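Taking a Grade 6 group to a robotics open day, anyone done Tumden?

Posted by Morfudd Bellis
Mar 5, 2025
Category: Outings and Events > School and Youth Groups

Hi all, quick one as I have to get the form in tonight. Our after-school club has been offered a spot at the Tumden open day, the one where they show the hand-held gripper work. I've got 18 kids, mostly eleven, a couple of nine year olds tagging along with siblings. Never been myself. The flyer says "live demonstration and hands-on session" and that's basically all it says.

What I want to know -

Is it a real demo or a slideshow with a robot parked in the corner. Last year we did one at Dukton and it was fifty minutes of slides, kids were climbing the chairs.

Do the kids get to hold anything?

Is it loud? One of mine wears ear defenders and I'd like to warn his mum.

And is there anywhere to eat lunch, or do we eat on the bus. Bus is costing us 631 dollars so I'd like it to be worth the drive. Thanks in advance, sorry for the rush.

3 replies

Desmond Kasprzak
Went in November with my daughter's Guides unit. Yes it's real. No slides at all in our session, maybe two minutes of somebody talking about safety and then straight to the tables.

What they do is cloth, mostly. Folding, twisting, passing from one gripper to the other. I thought it'd be dull, a robot arm stacking blocks would have been my pick, but the girls were glued to it. The grippers are worked by people, one in each hand, and the idea is that the recordings get used later to teach an arm the same job. Trevor ran our table. He did the twist first, then let them have a go. 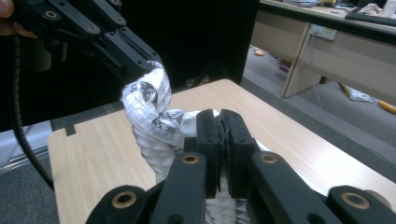 The thing to know is that it's slow with a big group. Two pairs of grippers at our table and everybody wants a turn. With 18 I'd ask them to split you into three lots before you get there, they'll do it if you email but not if you ask at the door. We didn't and the last four girls got about a minute each. Tears in the car park.

Small hands are OK on the grippers. My daughter is ten and small for ten, she needed both hands to squeeze at first and then got the knack. Your nine year olds should manage with someone steadying the other end of the cloth. Tell them to get a proper bite on the fabric before they start turning, if they only catch the edge it slips out and they have to start over. Half of ours did that. The ones who gathered it into a bunch first did much better.

Noise - not loud. Quieter than a classroom. There was a compressor or something going in the next room for a bit but the door was shut. I'd bring the ear defenders anyway, mostly for the crowd in the hallway.

Lunch, there's a room upstairs but it's first come. We ate on the grass. Wear a jacket.

Kvido Štefanec
parking is bad, tell your bus driver to use the Ranska Street side. the main gate has a bar and the bus won't fit under it. ours had to back out with 20 cars behind him

also washroom is on the ground floor only

Manaia Gilchrist
Agree with most of what Desmond said, we went to the same open day but the afternoon session. Some of it might of changed since, so ring them.

A couple of extras. They ask for a signed photo form for every kid because the sessions get recorded. Get those done before, they had a stack at the desk and it held us up for ages while I phoned parents. One boy's dad didn't want him recorded and they were fine about it, he did his turn on a spare pair with nothing switched on. Nobody made a fuss.

Hair ties. Anyone with long hair has to tie it back and they ran out of elastics.

Not sure I'd call it worth 631 on its own, if I'm being picky. It's an hour and a bit. We did the science centre after, which is a ten minute drive, and that made a decent day of it. Our kids were more interested in asking what happens when the robot gets it wrong than in the demo itself, and the staff were good about that, one of them talked for ages about socks.

There's a gift table by the exit. Pens, stickers. Tell them no more than five bucks or you'll be there till supper.

Comment from Morfudd Bellis
This is great, thank you all. Emailed them re three groups, and asking about the forms now. Had no idea about the gate!! Will pass that on to the driver.

Desmond, did they mind parents hanging around at the table or is it kids only? I've got two coming who will want to stay close.

Comment from Desmond Kasprzak
Parents fine. There's a taped line on the floor, stay behind it unless a kid needs help. I ended up holding coats for most of it.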